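Zekville Memorial Register Stand

Guest book stand for visitations, funerals and celebrations of life
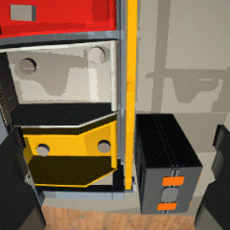
The Zekville is a floor-standing register stand for funeral homes, churches and reception halls. It holds an open guest book at a comfortable writing height, with a pen rest on the right and a ledge along the bottom for prayer cards or service folders. Most homes set it just inside the chapel door or at the head of the receiving line.

The top is solid maple, tilted toward the writer. A low lip keeps the book from sliding. The column is steel tube with a powder-coat finish, and the base is weighted so the stand stays put when someone leans on it. Felt pads are fitted at the factory. For carpet, take the pads off and use the flat glides in the hardware bag.

A small lamp is sold separately. It clips into the slot at the back of the top and runs on a rechargeable battery, so there is no cord across the doorway. One charge lasts 9 hours, enough for an afternoon and evening visitation on the same day.

What comes in the box
Maple top
Column and weighted base
Pen rest
Card ledge
Hardware bag with flat glides and hex key
Care sheet

Finishes
Natural maple with black column
Walnut stain with black column
Walnut stain with bronze column
White with white column (made to order, allow extra time)

Guest books and refills

The stand fits all Plarovine register books, both the bound style and the six-ring style. Six-ring pages can be taken out after the service and put in the family's own binder along with the obituary, photos and cards. Each ring-style book comes with lined pages for names and addresses, a page for the order of service, a page for pallbearers, and a family record page with room for parents, spouse, children and grandchildren.

Refill pages are packed 600 to a carton. Homes that go through a lot of them can order the 3000-page case, which ships flat on its own. Pages are acid-free and take ballpoint or gel ink. Felt-tip pens will show through on the back.

Nameplates

A nameplate can be added to the front of the top, with the name of your home or church. Up to two lines. Send the wording exactly as you want it to appear, including periods and abbreviations, and we will email a proof. Engraved plates can't be returned.

Ding, our engraving shop in Nukcombe, also makes small urn plates and bench plates. Those are on a separate price sheet.

Assembly and care

Assembly takes one person and the hex key. Screw the column into the base first, then set the top on the bracket and tighten both bolts. Check the bolts again after the first few services.

Wipe the maple with a soft damp cloth. Do not use spray polish, which leaves a film that comes off on book covers. Water rings from flower vases can usually be rubbed out with the oil listed on the care sheet.

Ordering

Orders placed before noon ship the next working day, except white stands and anything with a nameplate. The shop closes for stocktaking in the first part of May and orders held over that period go out in the order they came in.

Funeral homes with an account can order by item number. For replacement parts, or questions about older stands with the wooden column, write to Prasert Hemmin in parts and include a picture of the underside of the top.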